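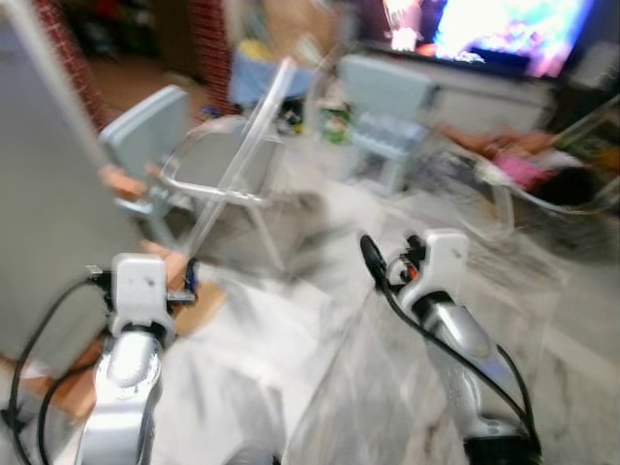
## Two-arm build, month three: is folding cloth a dumb first job?

**coltholm_bench**

Both arms are on and the wrist mounts are done. Silver shells, white boxes at the wrist, cable run outside the arm on each side because I got sick of taking shells apart every time a connector let go. Table has a white cloth on it for now. Controller is a Mundilura board, software is mostly mine.

Plan is to get it folding before December. Talk me out of it if you want.

**gearlash**

I'll try. Cloth is the worst thing you could pick. It never lies the same way, and your arms have no idea what it's doing between grabs. Start with blocks.

Also, those outside cables are going to snag. The loop on the left one especially.

**coltholm_bench**

> those outside cables are going to snag

16 hours of running so far and no snags. Blocks bore me.

**gearlash**

16 hours is nothing. Come back at 2,000.

**pm_sandbox**

I don't agree about blocks. I spent a whole winter stacking them and learned very little I could use later. Cloth at least forgives a sloppy grip – you can be off by a finger's width and still come away with something.

The cables I'm with gearlash on. A loop that's fine at slow speed can whip when the elbow swings fast. Clip it in two places and leave slack at the wrist.

**tinwhistle**

What did the wrist mounts cost? Kindstead wanted 325 for a pair and I laughed and closed the tab.

**coltholm_bench**

Printed them. Took 3 tries to get the screw hole where I wanted it.

**gearlash**

Printed mounts, loose cables, and cloth. I'd love to be wrong. Post the fold rate once you have one, with the failures left in.

**coltholm_bench**

Fine. Clips go on tonight. The cloth stays.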